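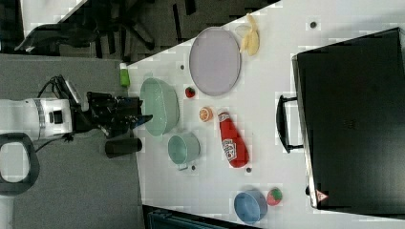

Ticket 923 - Dredeck cordless phone, handset drops to low volume mid-call

Status: Closed
Product: Dredeck twin cordless set (base plus 2 handsets)
Opened by: Jadwiga Michalski
Handled by: Mircea Coman, then Rowena Malabanan

Problem as reported

The volume boost on the kitchen handset switches itself off during calls. I press the boost button, the light comes on, and after a minute or so the light goes out and the caller becomes too quiet to follow. The bedroom handset does not do it. I wear a hearing aid in my left ear and hold the phone to my right. The set is on a Plillonden broadband line, plugged into the back of the router with the adapter they sent.

Reply - Mircea Coman

Thank you for the clear report. Please try these and tell us what happens at each stage.

1. Swap the two handsets between their chargers, leave them overnight and make a call on each.
2. On the kitchen handset go to Menu, Sound, Boost and read out what it says. It should be either "This call" or "Always on".
3. Hold down the hash key until the software version shows.

Update - Jadwiga Michalski

Swapped them over. The fault stayed with the same handset, so it isn't the charger. Boost says "Always on". Version is 438. The bedroom one shows 438 as well. 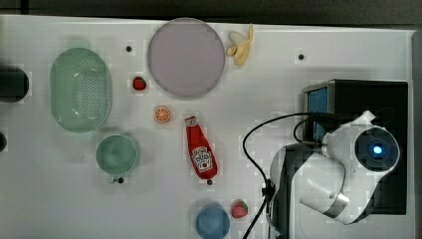
I also rang my sister on Wednesday with the hearing aid out, in case that mattered, and the light still went off. She said she could hear me perfectly well the whole time. The tone setting does not change when it happens, only the loudness.

Reply - Rowena Malabanan

I have taken this over from Mircea. With the software the same on both, I would look at the battery next. The boost shuts down when the voltage dips, and the battery symbol does not always show it. Please take the batteries out of both handsets and swap them, then call again. The cover slides down - there are no screws.

Update - Jadwiga Michalski

Done. The bedroom handset now loses its boost and the kitchen one is fine. The bad battery has a slight bulge on one side.

Reply - Rowena Malabanan

That settles it. Please stop using that battery and do not charge it again. A replacement pair is going out to you today. Charge both for 11 hours before the first call, and take the old ones to a battery recycling point.

Update - Jadwiga Michalski

New batteries fitted. Had a long call this morning on the kitchen handset and the boost stayed on throughout. You can close this.

Closed by Rowena Malabanan. Cause: worn battery.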